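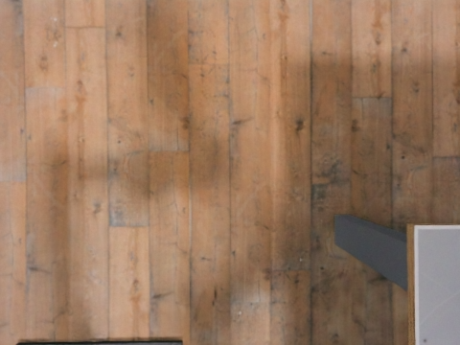

Riltarden floor-scene pack for arm simulation: known fault and fix

I sell this one, so I'd better tell you what went wrong with it. The pack gives you a plank floor seen from overhead, with knots and weathered stains in the boards, and a pale-topped table-like piece down in the corner. It's meant for people testing pick-and-place routines before they let a real arm anywhere near the bench.

Version 2 had a nasty fault. The table's collision shape sat 41 mm lower than the top you see on screen, so a Hasico arm would happily push its gripper straight through the surface and report a clean run. Lovely in the simulator! Then a customer loaded the same path onto the real thing on a Thursday and drove the wrist into a workbench. The stop circuit did its job and there were no injuries (the wrist joint was a write-off, and I felt sick about it).

Version 4 puts the shape back where it belongs. If you bought the old one, the update is free and it loads in Ginting and Dresus just as before. Please delete any paths you saved with version 2 and plan them again – the update can't mend those, and they'll look perfectly fine until you run them for real.

Do your first real run at low speed with a hand on the stop button, whatever version you've got. I do, every time, even with my own stuff.

Get our newsletter for fault notices and updates. You can unsubscribe whenever you like.

Contact | © Riltarden | Back to top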